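Subject: Re: [nosside-writers] Gimness, cover copy and page count

On Wednesday a list member wrote:

> Has anyone here put out a children's fantasy with Lengyel? They've offered me a print package for Gimness (otters, a drowned city, first of 2) and they want the back cover copy before they'll quote on the length. Mine runs to more than 80 pages in manuscript. Is that normal?

I did my second book, Allon, with them. Yes, they ask for the copy first. They use the same text for the catalog and the online listing, so keep it short. Mine was too long and they trimmed it without asking, and the badger's name went missing.
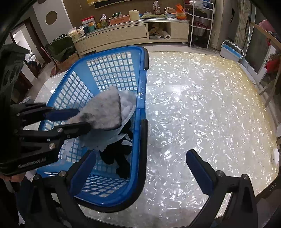 On length, manuscript pages won't tell them much. Send a word count. Allon had 12 chapters and came out longer in print than I'd planned, mostly because of the chapter openings. If you want each one to start on a right-hand page, say so before they typeset it. Changes after the first proof are charged.

I wouldn't give away the drowned city on the back cover. Start with the otters and what they've lost. If book one stops in the middle of the story, put "Book One" on the front. I left it off and had complaints from parents.

The proof took most of July. Check the running heads, mine had the wrong title on the left-hand pages.

The thread on animal names is number 3077 in the archive. I'm happy to read your cover copy if you post it to the list. 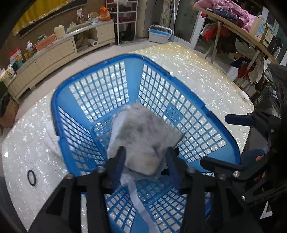

Blue basket on the table, with the gray cloth.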